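Apuntes de la sesión 2. Automatización casera: la pinza de mano

Taller compartido de Otinthorpe. Traed leído el apartado de servos de la sesión anterior, que no voy a repetir.

## 1. De qué va esto y de qué no va

Hay una idea muy extendida en los foros de aficionados: si construyes una pinza barata, le pones una cámara y grabas a una persona usándola, ya tienes medio robot. Tienes una pinza y un disco lleno de vídeo. Lo que falta (control, calibración, un brazo que no tiemble, un criterio para decidir cuándo soltar) es casi todo el trabajo, y de eso los tutoriales hablan en el último minuto, deprisa.

Dicho esto, la pinza de mano es un buen proyecto para un taller. Se monta con herramientas corrientes, se rompe sin peligro y enseña pronto dónde fallan los mecanismos. Mi escepticismo va contra lo que se promete después.

El diseño que seguimos es el Kamby, en la variante de dos dedos enfrentados. Existe otro, el Zatia, con accionamiento por cable; lo probé y no lo recomiendo para empezar. El cable cede, se retensa, vuelve a ceder, y al final uno ya no sabe si está midiendo la pinza o el cable.

## 2. Mecanismo

Cada dedo es un varillaje articulado. Lo que interesa es que la yema conserve su orientación mientras el dedo se abre y se cierra. Si gira, el contacto pasa de ser una superficie a ser una línea, y los objetos redondos salen disparados hacia delante.

Puntos que hay que revisar antes de dar por bueno un montaje:

- Holgura en los pasadores. Coged la yema con dos dedos y moved de lado. Si se oye, es demasiada.
- Simetría. Las dos yemas deben llegar al centro a la vez. Un diente de desfase en el engranaje basta para que una empuje y la otra espere.
- Tornillos al ras. Una cabeza que sobresale acaba rozando con la barra contigua.
- Yema bien pegada hasta el borde. Se despega siempre por la punta.

Sobre la rigidez: imprimir macizo no arregla un mal diseño. En la primera tanda subí el relleno, gasté el doble de material y los dedos flexaban por el mismo sitio, que era el alojamiento del pasador.

## 3. Apertura y orden al servo

El mando da un valor de 0 a 255. Mucha gente lo interpreta como si fuera distancia entre yemas. Es un ángulo, y la relación entre ángulo y apertura no es lineal. En mi unidad, el valor 141 corresponde al primer contacto con la pieza de calibrado, un cilindro de 22 mm. En la vuestra saldrá otro número. Anotadlo, y volved a medirlo al final de la sesión; si ha cambiado, hay algo flojo.

Tampoco os fieis de la corriente del servo como medida de fuerza. Sirve para saber que ha tocado algo. Para saber cuánto aprieta, no, o por lo menos no con los servos que podemos pagar aquí.

## 4. Ejercicio de mesa
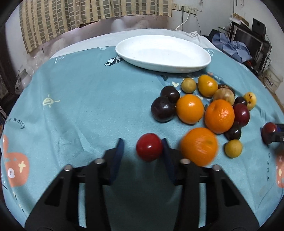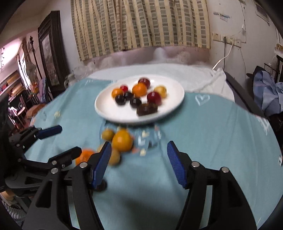
El ejercicio de clasificar fruta tiene fama de fácil y por eso abunda en los vídeos de demostración. Coger una pieza separada de las demás prueba muy poco. Una ciruela lisa y brillante, sujeta entre las dos yemas como en la primera imagen, permite comprobar si los dedos están alineados, y ahí se acaba la lección. Más información da el plato ya cargado de la segunda: con varias piezas apiñadas, el dedo necesita sitio para entrar y otra vez para abrirse, y un dedo ancho empuja a las vecinas. Ese es el caso que quiero que trabajéis.

Procedimiento:

1. Empezad con el plato vacío y la fruta junta sobre el mantel.
2. Pasad las piezas de una en una. Sin ayudar con la otra mano, por favor.
3. Apuntad cada intento, también los malos. «Casi» se apunta como fallo.
4. Repetid cambiando el orden: las piezas pequeñas primero y luego al revés.

Una tasa de aciertos sin el orden de las piezas no vale nada. He visto informes muy bonitos en los que la pieza difícil se dejaba siempre para el final y, casualmente, el ensayo terminaba antes.

## 5. Lo que no se puede concluir

Que la pinza funcione en vuestra mano no indica que vaya a funcionar en un brazo. La muñeca humana corrige sin avisar: inclina, afloja, busca el hueco. Todo eso queda atribuido al mecanismo si no se tiene cuidado. Para hacerse una idea, apoyad el antebrazo en la mesa, bloquead la muñeca y repetid. Los resultados empeoran bastante y se parecen más a lo que hará la máquina.

El texto de Ledesma que está en la carpeta defiende lo contrario, que con suficientes grabaciones la corrección se aprende sola. Leedlo y buscad en qué página dice cuántas son suficientes.

## Para la próxima sesión

- Hoja de intentos completa, a mano sirve.
- Valor de primer contacto al empezar y al terminar.
- Un párrafo sobre el fallo que más se repitió y qué pieza cambiaríais. Una sola.

Quien tenga las yemas despegadas, que las traiga lijadas. El pegamento bueno está en el armario del fondo y queda poco.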